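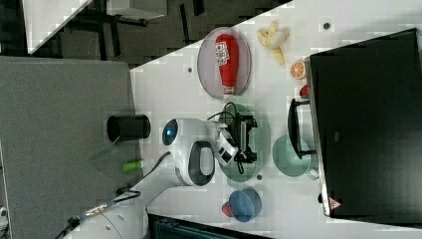
Speaker notes: Shared Tables at Clitley
Session 2, August

Slide 1. Welcome attendees and introduce the Kimance kitchen guidelines.

Slide 2. Plates and bowls are to be set out before any food is brought to the table. Peeled bananas and cut oranges require a plate. Ketchup is returned to the shelf after each meal.

Slide 3. Clearing begins at 1:30. Allow 22 minutes, then take questions.

Related items
Pluvon Dining Room: Seating for 30
Balaskas Pantry Labels
Storing Cut Fruit

Last updated: August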